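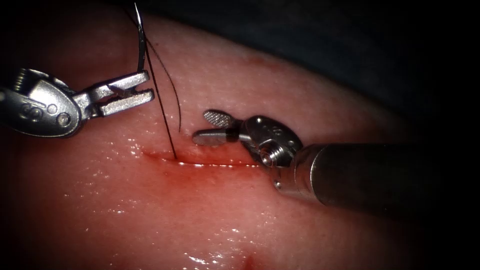 Two instruments at the incision, with the suture thread coming in from the top.

First dance at the Brallorano, half past eight, and the lights on the wall box go amber, amber, red. Then nothing. No guitars, no keyboard, no vocal. Just the drummer, still going, and 200 guests looking at the stage as if somebody had died.

Welcome to the sound limiter. If you've played weddings for any length of time you have a story about one. If you're getting married you've probably never heard of it, and it's in your venue contract, usually near the bit about confetti.

Quick version. A microphone hangs from the ceiling or sits on a wall. It listens to the room. Go over the set level for more than a few seconds and it cuts the power to the stage sockets. Wait, reset, start again. Venues fit them when the neighbours complain, or when the council makes it a condition of the licence. Fair enough, people have to sleep. But a badly set one can finish off a party before the cake's been cut.

Dullora have been caught out more than most. Soul and disco, brass section, a drummer called Gilbert who hits things hard for a living. Their night at the Brallorano was meant to be 2 sets. They got through the opener and half of a slow one before the power went, and it was 40 minutes before anybody found the person with the key to the box. By which time the older relatives had gone up to bed and the bar had done very well out of it.

The annoying thing is where the mic was. Right above the dance floor. So it wasn't even the band half the time, it was the cheering. A room full of people singing the chorus of anything will trip a box set low enough, and some of them are set very low indeed. A drum kit played with ordinary sticks can be over the limit before anyone's plugged in a guitar.

So what do bands do? Electronic kit, mostly. Headphones or in-ears in place of floor monitors. Lighter sticks. Small speakers pointed at the dancers and away from the mic, turned down, then turned down again. Rugs. Some put the kit behind a clear screen, which drummers hate and photographers hate more.

What they don't do, or shouldn't, is run an extension lead from the kitchen. It happens. Everyone knows it happens. It can put the venue's licence at risk and it can put your deposit at risk too, and if you're the couple it's your deposit, not the bass players.

And then there's the keyboard problem. Cutting the power dead and bringing it back is rotten for anything with a circuit board in it. Desks, laptops, powered speakers. Dullora carry a battery backup for the mixing desk now. Heavy thing. Gets its own seat in the van.
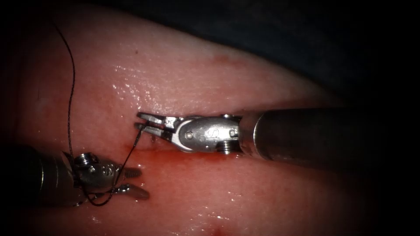
Gwenaël Arnaud would scrap the lot of them: "I'd take a duty manager with a meter over a box on the wall any day. A person can walk up and say lads, bit much, and you come down a notch. The box just pulls the plug in the middle of somebody's first dance."

Some places are moving that way. The barn out at Hinach had its limiter moved to the far end last March and changed the warning lights so the band can see them from the stage, and bookings staff there now send the level out with the quote. Musicians love this. Put the number in the email and they can tell you there and then if a full brass line-up is going to work or if you'd be happier with the acoustic trio.

If you're viewing venues, ask. Is there a limiter, what's it set to, where's the mic, does it cover every socket in the room or only the stage. Ask if a live band with a real kit has played there lately and who it was, then ring them. Ask whose got the key on the night. Get the answers in writing and forward them to your band before you pay either deposit.

And go and hear the room with a party in it if they'll let you. Stand at the back by the coats for a couple of songs. An empty function room at eleven in the morning tells you what the curtains look like and not a lot else.

The Brallorano, for what it's worth, have had Dullora back. Electronic kit, brass turned to face the side wall, Gilbert under strict orders. Box stayed on amber till gone eleven.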